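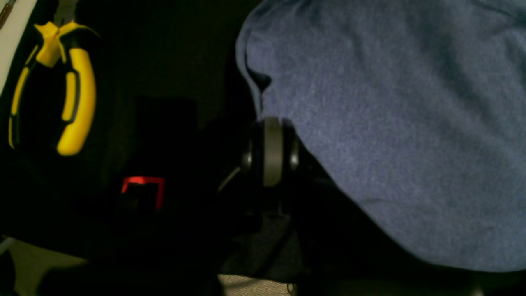
Equipment Plan and Budget for a Second Arm Station
Student project report, Department of Applied Mechanics, Prillinport Technical College
Submitted by Roxana Olteanu

1. Purpose

The department currently runs one robot arm station, which serves the introductory automation course and the senior projects. This report sets out what a second station would require, what should be bought new, and what can be shared with the first. It was prepared at the request of the laboratory supervisor and is intended to support the equipment request due in December.

2. Present situation

The existing arm is booked for most of the teaching week. During the fall term the project groups were limited to two sessions each, and several groups spent much of the first session restoring settings changed by the group before them. A second station would allow one arm to remain set up for coursework while the other is used for projects.

Small repairs are carried out at the station itself with hand tools. The present arrangement works, but pliers and drivers are often carried to other rooms and are not always returned. The plan therefore treats tools as part of the station and gives them their own budget line.

3. Method

A list of needs was drawn up from the booking sheets and from interviews with the teaching staff. Written quotations were then requested from Pralletti and Barbu, both of which supply complete arms with controllers. A third supplier, Grinderport, quoted for cables, mounts and hand tools only. Quotations were compared on price, delivery time, warranty and the availability of spare joints.

4. Findings

The two arms are close in reach and payload. Barbu offers the lower purchase price, but its wrist joint is sold only as a sealed unit and must be sent back for service. Pralletti supplies the joint in parts, with a delivery time of 8 weeks for the arm and 3 weeks for spares. Staff gave considerable weight to this point, as the wrist has been the main source of lost time on the present station.

Cabling was underestimated in the first draft of the budget. The quoted arm packages include power and data leads of standard length, which would not reach the wall outlets from the proposed position. Longer leads, clips and strain relief were added from the Grinderport list at a total of $381.

Floor space is sufficient if the storage cabinet is moved. No building work is needed – the existing circuit has been checked by the facilities office and can carry the additional load.

5. Recommendation

It is recommended that the department purchase the Pralletti arm with one spare wrist joint, and place a separate order with Grinderport for leads, mounts and a marked set of hand tools. The separate order should be placed first, so that the mounts can be fitted during the break between terms.

Should the full request not be approved, the spare joint may be deferred to the following year. The tool set and the longer leads should be kept in either case.

6. Open items

The warranty terms for student use have not yet been confirmed in writing. The cost of the software license for a second controller is also outstanding and will be added to the budget table when the supplier replies.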